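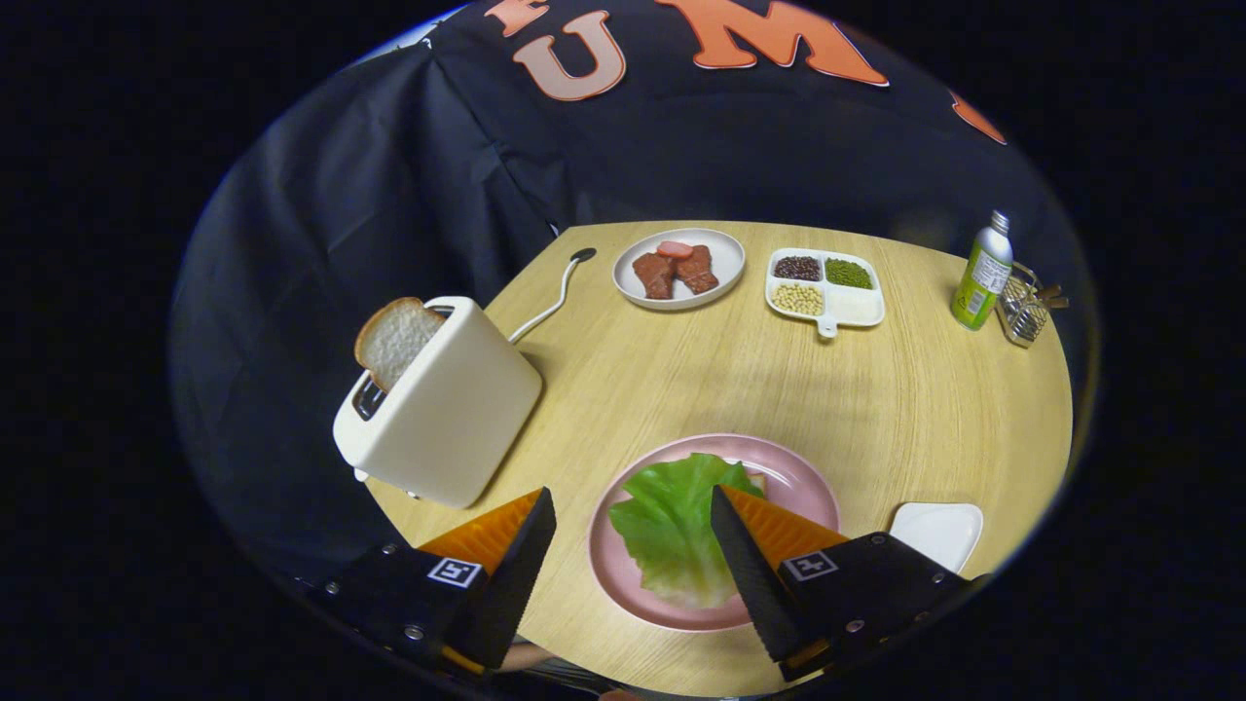

Breakfast for a crowd, one toaster

griltine_fan
I'm doing toast and cold meats for 20 people at our block breakfast in June. I have a two-slot Wimenico, 900 watts, and it takes forever. Buy a second one or do the bread in the oven?

pantrydoor
Oven. Two sheet pans, 400 degrees, flip once. You get a whole loaf done in the time the toaster does four slices.

Rodrigues88
Disagree. Oven toast goes hard all the way through and by the time you carry it out it's like a cracker. I'd get the second toaster. The Sirkico is cheap and the slots are wide enough for bakery bread.

pantrydoor
It only goes hard if you leave it in too long. Take it out when the edges turn.

griltine_fan
Should have said the food is going on a round table and there isn't much space. I want the meat plate, a divided tray with beans, and the bread all on there. A second toaster takes up room I don't have.

mudroom
Put the toaster on a different table. You don't want a cord running across the one people are reaching over. Somebody's sleeve is going to catch it.

Rodrigues88
Agree with mudroom on the cord. Also check what else is on that outlet. We ran two toasters and a coffee urn off one power strip last year and lost the whole porch.

griltine_fan
What kind of beans would you put out? I have soybeans, mung beans and some dark red ones, all dry. Was going to cook them the night before.

pantrydoor
Red ones need a soak and then a real boil, at least 10 minutes hard before you turn it down. Don't do them in a slow cooker from dry. Mung beans are quick, you can do those in the morning.

mudroom
I'd skip the soybeans. Every time I've put them out they came back home with me.

Rodrigues88
People eat them if there's salt and a bit of oil on them. Leave one section of the tray free for a dip or chopped onion.

griltine_fan
OK, oven for most of the bread, toaster on the side table for anyone who wants it hot. Soybeans staying for now. Does sliced sausage need to be kept on ice?

pantrydoor
If it's out more than two hours, yes. Less than that if it's a hot day. Put out half and keep the rest in the fridge.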